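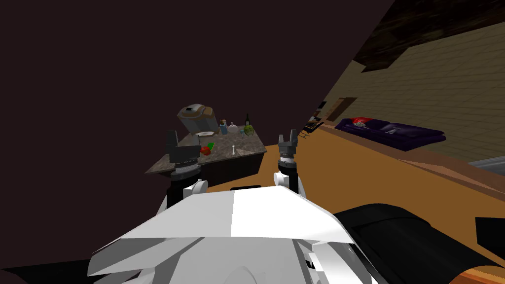
*Ilha de cozinha com tampo em mármore, render.*

**Tópico: junta em tampo de mármore, epóxi ou poliéster?**

**mbuhler_pedra** -- outubro de 2025
Tampo de ilha em duas peças, mármore polido, 20 mm. A Reisinger orçamentou colagem com poliéster. Estou inclinada para epóxi. Experiências?

**skanis7**
Poliéster serve. Cura rápida, lixa bem, aceita pigmento. Junta de 1 mm, fita dos dois lados, raspar antes de endurecer de todo.

**F. Gisler**
Discordo. O poliéster retrai e amarelece, sobretudo perto de janela. Refiz uma junta dessas em julho: 13 meses de uso e já havia fissura a meio. Epóxi transparente, sempre.

**skanis7**
Fissura a meio é falta de apoio, o adesivo não tem culpa. Os armários estavam nivelados?

**F. Gisler**
Estavam. Desvio medido inferior a 1 mm. O amarelecimento também não vem dos armários.

**mbuhler_pedra**
A junta fica longe da placa de indução, sobre um painel divisório. E o impregnante, antes ou depois?

**plandness**
Depois. Impregnante na aresta estraga a aderência -- acetona, secar, colar, esperar a cura da ficha técnica e só então selar. De resto, concordo com o Gisler no epóxi.

**skanis7**
Na ordem, de acordo. No resto mantenho: poliéster.

**mbuhler_pedra**
Vou pedir novo orçamento com epóxi.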